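Interview: the writer of Levmont on killing the show's detective, the long night shoot, and why there won't be a spinoff

By the time we get on the phone the head writer of Levmont has been up since four. Season three's locked. Season four isn't greenlit, or wasn't on Wednesday. There's coffee being made on the other end, loudly.

"Go ahead, ask me about the lighthouse," the writer says. "Everyone starts with the lighthouse."

So. The lighthouse. For those not caught up (stop reading, go catch up), episode six ends with Inspector Bühler, the lead of the show since the pilot, walking up the stairs and not walking back down. No body, no funeral. The next episode opens in the town bakery and just carries on.

"We had a funeral. It was written, it was eleven pages, it was pretty good. I cut it on a Sunday night and the producers found out Monday. The town didn't like Bühler. Why would they show up? I'd have been writing a funeral for the audience."

The audience would have liked one, going by the mail. The writer kept count for the first week, 3,075 messages through the show's page, of which 2,681 were angry. "The rest were split. Some people were happy, some people wanted to know where the coat came from."

Where did the coat come from?

"No idea. Wardrobe. Ask wardrobe."

Levmont started out as a radio play, which gets forgotten. One location, a ferry office, and a phone that kept ringing. The network wanted a city show and for a while it was one, set in a made-up port called Govberg with trams and a corrupt mayor. Two drafts of that exist. The writer won't show them to anyone.

"Govberg was everybody's city. Rain, neon, guy selling noodles. I was bored typing it. Then I went back and read the radio scripts and there's this town where the ferry comes twice a day and if you miss it you're sleeping at your ex's. That's a plot. That's every plot, I've used it nine times."

It survives as a joke now. Characters who leave town say they're going to Govberg and are never seen again.

On the room: small, and it stayed small. Four writers in the first season, five in the third. They work in the mornings only and the afternoons are for drafts. There's a rule that you can't pitch a twist before lunch, and since they go home at lunch, well.

"It's not a real rule. It's mostly a rule. If you come in with the twist first then you spend three weeks building a hallway that leads up to it and the viewer can smell the hallway." 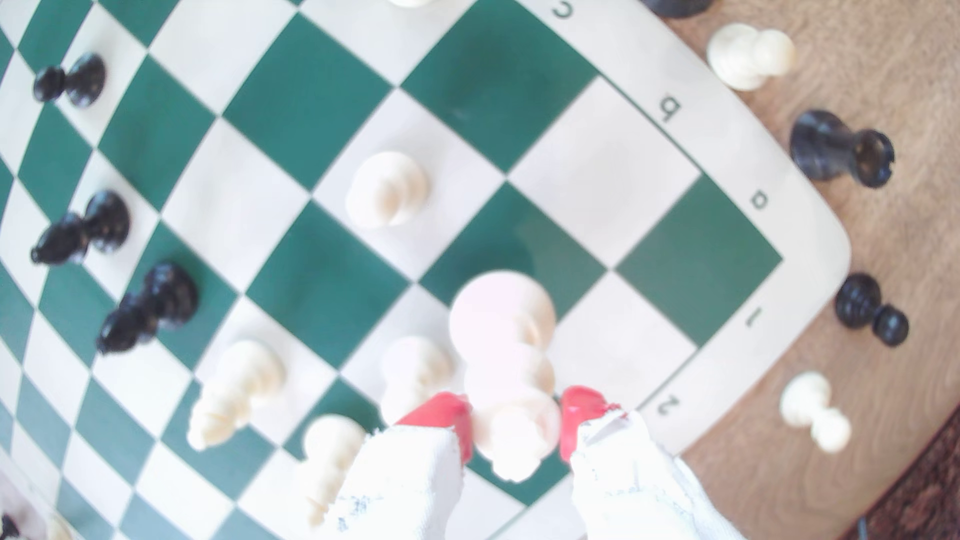 A white piece held in a gripper.

The night shoot everyone asks about is episode four, the one that takes place entirely between the last ferry and the first. They shot for 32 nights. It was supposed to be a lot fewer. Fog that wouldn't come, then fog that wouldn't leave, then a generator. The writer was on set for most of it rewriting in a parked van.

"By the end I was cutting lines just so people could get to bed. And it's better! The scene at the fuel dock had a page and a half of talk in it. Now it's two people and she says 'is that yours' and he says no. I'd love to say that was taste. It was four in the morning and the actor was shaking."

Does that change how you write the next one?

"For a week. Then you go right back to overwriting, everybody does. My first draft of the finale was 72 pages. For an hour of television. I turned it in like that, I thought it was lean."

The finale, without spoiling it, brings back a name from the very first episode, the Plalthorpe case, mentioned once in passing by a desk sergeant and then dropped. Fans have been on about Plalthorpe for three years. There are message boards. The writer says it was not planned, and seems a little tired of being thanked for planning it.

"It was a throwaway. I needed a thing for him to be complaining about. Then people started asking, and I went and looked at it and thought, okay, what if somebody in this town did that. Who'd it be. And it fit one person so well that I got kind of upset, I'd been writing her as nice."

She is nice, I say. That's the awful part of it.

"Yeah. She's still nice. I didn't change a word of how she talks."

Now the spinoff. Word's been going around since spring about a Bühler prequel, younger cast, the academy years. Answer is no. Answer was no the first time too, apparently, and the second time it came with a nicer lunch.

"What's in it? We find out why the inspector doesn't eat fish? I know why. It's one line and I'm never writing it. If you fill all of it in theres nothing left for the actor to do with their face."

And season four, if it comes, who leads it? Long pause, more coffee noise. The bakery has been getting a lot of screen time, I point out. The sergeant's been getting lines.

"The sergeant has been getting lines," the writer agrees.

That's it? Thats all I get?

"You got the Govberg thing. I've never told anyone there were two drafts."

All three seasons of Levmont are streaming now. A decision on the fourth is expected in July.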